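Husport arm FAQ – the stuff I get asked most

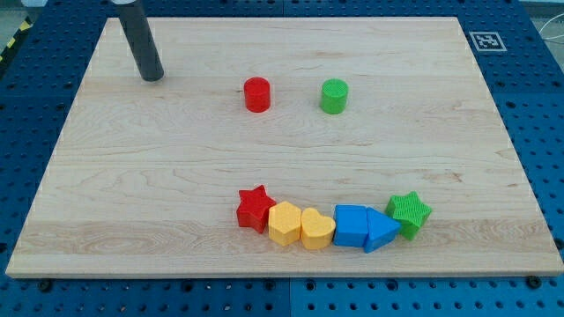 Two cylinders for eyes, six blocks for the grin.

What is Husport?
My robot arm project. I build it in a shared workshop in Lellthorpe, mostly after 5 in the evening, when I can hog the big table.

Why a wooden board?
I started right on the blue pegboard and small parts kept finding the holes. Maple is flat, it's easy on the eyes, and I love the grain!

What's the little square tag for?
It gives the camera a fixed spot to measure from. Please don't move it – I spent a whole evening in July chasing an error that was just a bumped tag.

How much did it cost?
$1,533 so far, and almost 30 of that went on screws (I lose them).

Can it make other pictures?
I've got 43 layouts saved, mostly faces, plus a fish I'm not proud of.

Can I have the code?
Sure, it's in the Lashari folder on the workshop drive. Read the setup notes first – the speed setting is higher than you'd want on day one.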